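Watching Ospreys from the Gultport Breakwater

Edmund Dudek has watched the ospreys at Gultport for 12 years, most of that time from the same bench near the old fuel dock. He keeps a notebook for each season and writes down arrivals, fish carried and any fights with the gulls.

"The male comes back first," he said. "He spends a few days fixing the platform, and then she shows up and moves everything he did."

There are two nesting platforms in the harbor. The one on the north side has been used every spring since it was put up. The other stood empty for years until a young pair took it last April. They raised one chick.

Dudek goes out at low light, before the fishing boats leave. He said the birds hunt best when the water is flat, and that wind off the bay makes them move up into the creek behind Ullelow Road, where he has trouble following them. He doesn't own a long lens. He uses binoculars and takes a photograph only when a bird comes in over the breakwater.

"I missed plenty of dives because I was fooling with a camera," he said. "You look down to change a setting and you hear the splash."

Sarla Dixit walks the same shore and shares her counts with him. Last season she logged 42 fish brought to the north nest, mostly menhaden. Dudek had fewer in his notebook. He puts that down to her staying through the afternoon.

Asked what he would tell a new visitor, Dudek said to stay on the breakwater side and leave the dogs at home while the birds are on eggs. If an osprey starts calling in short, sharp notes, he backs up until it quits.

He expects to be on the bench most mornings until the young birds leave.

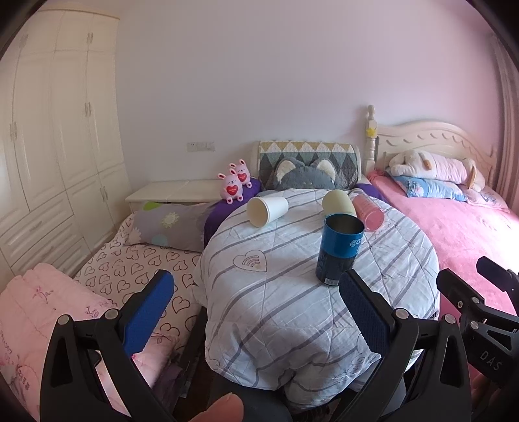 How can I tell an osprey from a bald eagle when it's flying?

Look at the underside and the wings. An osprey is mostly white below and holds its wings with a bend at the wrist, like a gull. An adult bald eagle has a dark body and keeps its wings nearly flat.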